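2024-01-15

Monday. The kit is back on the sofa, which is where it always ends up in spite of the hook, the basket and the talk we had in December about the hook and the basket. I had my tea standing up and looked at it. Red shirt, red shorts, all that good grey cushion and the two of them in a heap on it.

Édgar says folding takes no time at all. He has read a page by some outfit called Clurkska that promises 80 per cent of household mess is cloth. I should like to know who went round measuring. He read it out to me twice, as if the second time would do it.
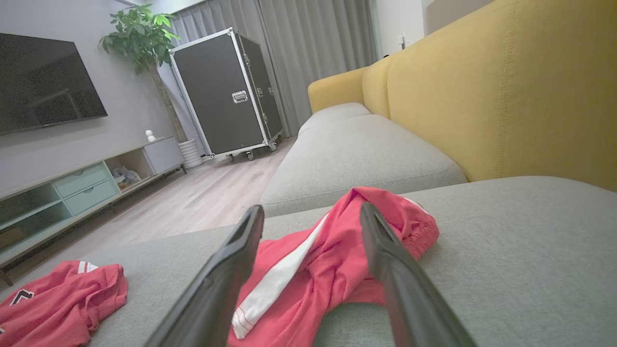
The shorts

I have doubts about folding shorts. The elastic gathers them up whatever you do, so you lay one half on the other and smooth it, and the top springs back and you have a thing like a cushion with a stripe on it. The Clurkska way is thirds, then thirds again, then stand it on its end in a drawer. Mine won't stand. I don't believe theirs do either, I think they photograph them quickly.

What I will grant is that the stuff doesn't crease much. You could sit on it for a week. So what is all the folding for? Édgar says it is for the drawer to shut. The drawer shuts now if you lean on it.

I read some more of the page after he went up, to be fair to it.

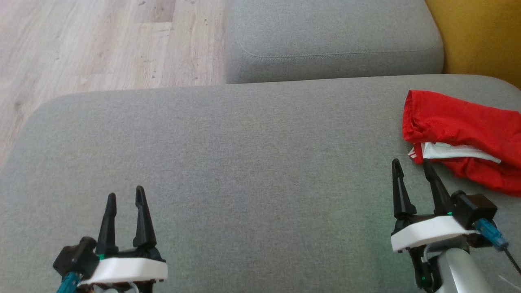
Reading time: 3 minutes, 593 words

That was printed at the top of the thing, and it took me nearer ten, because I kept going back to see if they had said anything. They want you to hold each garment and decide. Decide what? It is a pair of shorts. He plays in them.

They also sell a folding board, the Mornimen, for people who can't manage with their hands. It is flat, with hinges. I expect it would live on the sofa too.

The sofa itself I have come round to, I will put that down. I was against the yellow back when we chose it in the Huamán shop and said so in front of the salesman. The grey seats were my side of the bargain and it's the grey that shows every bit of fluff. The yellow has been no trouble at all, and Édgar has been decent enough to mention it only at Christmas. 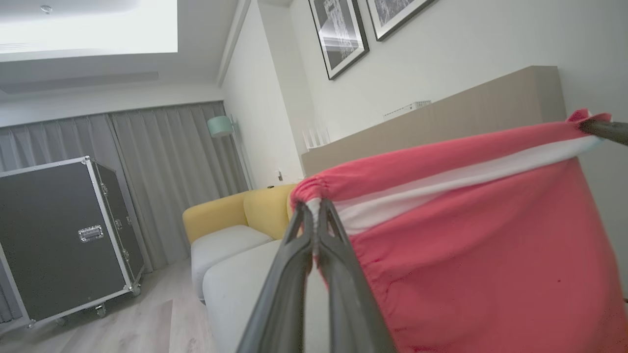
He would have had the whole thing yellow, seats and all, and I'd still say no to that. It would have been like sitting in a pot of mustard. But I notice I take the far end by the curtains most evenings now, with the lamp on. The green shade was another thing I argued about.

The shirt is worse than the shorts, for folding. There's the number to think of. Sleeves in, says the page, without a word about what to do when there aren't any. If you fold across the number it cracks in time, or so I was told by the woman at Plaltau where we got the last one printed, and she may only have wanted to print another. If you fold round it you get a shape that fits nothing. I've always rolled mine and I have never had one crack, though I have also never looked very hard.

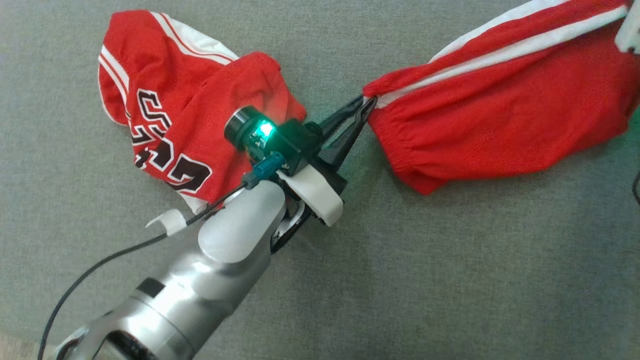

Shirt and shorts, Monday.

Told Édgar I'd give his thirds until the end of the week and then it's back to rolling. He said that wasn't a proper trial. I said it was longer than the page deserved. Must ring about the boiler tomorrow, and find out what became of the other basket.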